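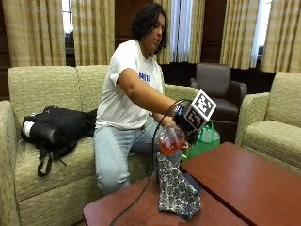
Lullden开放日，沙发区。米色双人沙发，前面两张红褐色木茶几，茶几上是一块深蓝配白的花布。

Lullden家具开放日参观记

2021年6月13日，Lullden办了今年的第一次开放日。上午十点开门，下午四点结束，不收门票，进门登记姓名就可以。我十点二十分到，一直待到关门前半小时。下面按走的顺序写。

公交车在终点站前一站下，沿着铁路走一段，看见一座黄色水塔再左转。厂区门口没有大招牌，只在铁门上贴了一张打印的纸，写着“开放日”和一个箭头。院子里能停十来辆车，我到的时候已经停满，后来的人把车停在路边草地上。

登记处是一张折叠桌，签完名领一张对折的平面图。图上分四块：木工间、软包间、布料库、样板客厅。木工间和软包间要跟着讲解走，每批13个人，其他地方随便看。我排到十一点那一批，先去了样板客厅。

样板客厅

客厅在主楼一层，以前是仓库的收货间，现在铺了地板，按一户普通人家的起居室来布置。沙发可以坐，茶几可以放东西，旁边的小台子上有饮料，自己倒了端过去喝。

沙发是Plillero系列的双人款，也是这里做得最久的一款。米色面料，织得比较厚，表面有一层不明显的凸起花纹，离远了看是素色，坐下来用手摸才觉得出纹路。靠背分成两块，都比较高，我身高一米七六，往后靠时后脑勺刚好有地方搁。扶手是圆的，侧着坐可以把胳膊搭上去，但放不了杯子，会滑。坐垫偏硬。有一位带老人来的女士试了好几次起身，说这个硬度起来不费劲。我自己在家坐惯了软的，刚坐下有些不适应，过了十几分钟觉得腰比较舒服。

沙发座面够宽，一个人坐，旁边平放一只双肩包没有问题。如果两个成年人都坐下，包就得放地上了。

茶几是两张，红褐色的木头，台面抛得很亮，窗户的光打在上面有反光。两张靠在一起用，中间有一条看得见的缝。我特意问了这条缝。负责客厅的Piret Kuusk说茶几是分开卖的，很多客人买两张，平时拼着，来人多了拉开一张放到另一头。她说有客人提过要在侧面加卡扣，把两张扣紧，他们试做过一批，结果搬动的时候容易磕坏边，后来没有再做。

拼在一起的好处是台面大，坏处也很明显：缝里会掉面包渣，杯子正好放在缝上也不太稳。我家里餐桌是可以拉开的那种，同样的毛病，每星期要用牙签剔一次。想买两张拼着用的人，这一点可以先考虑好。

台面怕不怕水，是现场问得最多的问题。Kuusk的回答是：水洒上去及时擦掉没有关系，果汁和红茶也一样，但是不要让湿杯底整夜压着。热锅不能直接放。她给每个来问的人都发了一张保养说明，上面写的几条我抄在这里：

日常用拧干的软布顺着木纹擦，再用干布擦一遍。
不用含酒精的清洁剂。
不用带研磨颗粒的海绵。
每年上一次蜡，薄薄一层，等十分钟再擦亮。
避免长时间阳光直射，两张茶几如果一张靠窗一张不靠窗，每隔几个月对调一次位置，免得颜色深浅不一。

最后一条我以前没想到过。

茶几上的花布是Skerka的，深蓝配白的花卉纹样，有点像老式的佩斯利花。当天不少人拿起来看，看完随手放下，布就一直没有铺平过。Skerka在布料库里有一个专门的架子，后面会写。

软包间

十一点的那一批由Uldis Grīnberga带队。他在软包间干了很多年，讲话慢，每讲完一段会停下来等人提问，没人问就往前走。

软包间在主楼后面，是一间长条形的平房，进门右手是裁布台，左手是一排木架子，放着还没包面的沙发骨架。骨架用的是桦木，关键的几个角有木块加固，上胶以后再打螺丝。Grīnberga让我们每个人都试着抬了一下双人沙发的骨架，比我以为的重，两个人抬才走得动。

座面下面是蛇形弹簧，弹簧上铺一层粗麻布，再上面是海绵。海绵分三层，硬的在下面，中间一层稍软，最上面是一层很薄的棉絮。有人问为什么不用羽绒，他说有羽绒的款式，要每天拍，大多数客人拍两个星期就不拍了，然后打电话来说沙发塌了。

绷布是他现场做的。做的是一块靠背，先把布料对好中线，在中间钉一枪，上下左右各固定一点，然后从中间往两边走，一边拉一边钉。他说带凸纹的面料最麻烦，拉得太紧花纹会歪，拉松了又会起皱，所以包Plillero的时候他要在布的背面先画线。这一块靠背从铺布到钉完用了二十分钟，角上的褶子拆了一次重新折。拆的时候他没有解释，我们都看着。

一张双人沙发从骨架到包完，软包间要做两天。他们现在一个月出60张沙发，夏天会少一些，七月有两周停工放假。订单已经排到放假以后，想在秋天之前收到的要尽快下单。

讲解中间有个小男孩一直想碰气钉枪，Grīnberga把气管拔了，让他拿着空枪比划了一会儿。

木工间

木工间当天机器没有全开，星期天只安排了两位师傅值班。地上用黄色胶带贴了一条参观通道，不能越线。能看到的有开料、刨平和砂光三道工序。

茶几的台面在这里做。木板拼好以后要在架子上放一个星期，再上砂光机。砂完用手摸，摸到不平的地方用铅笔画个圈，拿回去再砂。上色和上漆在隔壁的房间，门关着，隔着玻璃看。漆一共上四遍，每遍之间用细砂纸打磨。我问能不能做哑光的，回答是可以，价格一样，交货晚一周。

木料有一部分来自Sproģis，是离厂区不远的一家锯木厂。墙上挂着两家厂合作第一年时的送货单，装在框里，字迹已经很淡。Sproģis当天也来了人，在院子里摆摊卖边角料，长短不一的木条按捆卖，适合做相框或者小凳子。我买了一捆，回家的公交车上很不好拿。

布料库

布料库在二楼，楼梯比较陡，没有电梯，推婴儿车的要把车留在楼下。

库里的面料样卡一共243种，按颜色挂在墙边的铁杆上，每块样布背后有标签，写着编号、成分和耐磨次数。可以把样布取下来拿到窗边看，看完要挂回原处。我去的时候已经有好几块挂错了地方，绿色的里面夹着一块橙色。

米色的就有整整一杆。我原先觉得米色就是米色，放在一起比较，有偏灰的，有偏黄的，还有一块在窗边看发粉。想配红褐色木头的话，偏黄的那几块比较合适，偏灰的放在一起显得冷。样板客厅里那张沙发我下楼以后又去对照过一次，觉得搭配得可以。

Skerka的架子靠最里面的墙。花布有成块的桌布、靠垫套，也有按米卖的。深蓝配白的那种花纹卖得最好，我去的时候按米卖的只剩最后一卷。另有一种暗红的，花纹相同，和红褐色的茶几放在一起颜色太接近，看不出花。店员建议桌布比茶几台面小一圈，露出木头的边。两张茶几拼着用的，可以用一块布横着盖过缝，前面说的面包渣问题就能少一些，只是洗布会勤一点。

布可以机洗，三十度，第一次单独洗。

吃喝和其他

院子里有一个卖咖啡和肉桂面包的摊子，只收现金。样板客厅的饮料是免费的，有水和果汁。厕所在主楼一层走廊尽头，中午排队比较长。

一点以后人明显多起来，软包间的讲解到后面要等一个多小时。想看绷布的话建议上午去。木工间灰尘不大，但是声音响，门口有一盒耳塞可以取用。

开放日当天下单有优惠，沙发减免送货费，茶几买两张打九折。送货费平时按距离算，500公里以内都送，更远的要自己找物流。旧沙发可以一起拉走，需要提前说明，并且得先搬到楼门口。

我没有买沙发，订了一张茶几，选的是亮面红褐色，先放一张用用看，将来如果加第二张，要报上单据上的批次号，他们会尽量配颜色接近的木料。订金付了三成，交货时间写的是七月放假之前。

离开前我又回客厅坐了一会儿，花布还堆在茶几上，有人正拿着保养说明跟Kuusk问上蜡的事。登记处的人已经在收桌子，平面图剩了半盒，说下一次开放日还用同一版。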